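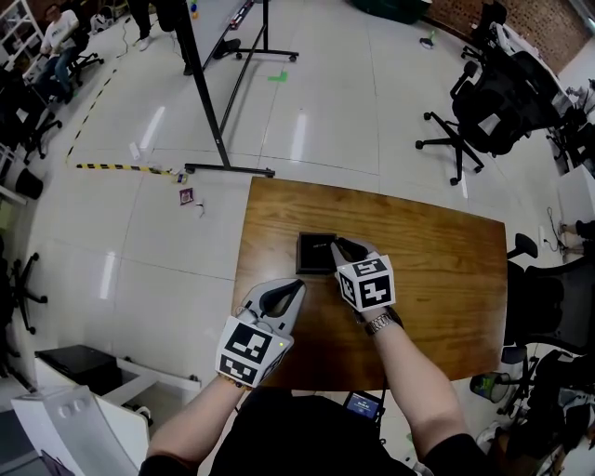 A small black box on a wooden table.

WHAT'S TRENDING, October 5, 2022

Quick one this week, sorry, deadline.

Top of the local feed again: the Hiltgate street name thread. Started when Joanne Parsons posted a scan of the old town map and asked why we still have a Founders Row and no mention anywhere of the families who farmed there first. 23 replies in the first hour. Then it got loud.

Atif Arain wants both names on the signs. Meron Admasu says leave the signs alone and fix the school lesson instead — her kids got one worksheet on it in September, mostly coloring. Plenty of likes for that one. A couple of people just posting pie recipes, as usual.

Also moving up: #Kamamow, which is the harvest supper hashtag, no idea who picked it. Tickets 6 dollars, kids 3. Krishnamoorthy Rajan is asking for folding chairs and somebody with a truck.

Dropping fast: the Laltitz parade route argument. Two weeks was enough I think.

Correction from last issue, Omolara Edet's post on the library talk had the start time right and we had it wrong. Its 6, not 7. Our mistake.

Send links before noon please, the inbox is a mess and I am definately missing some.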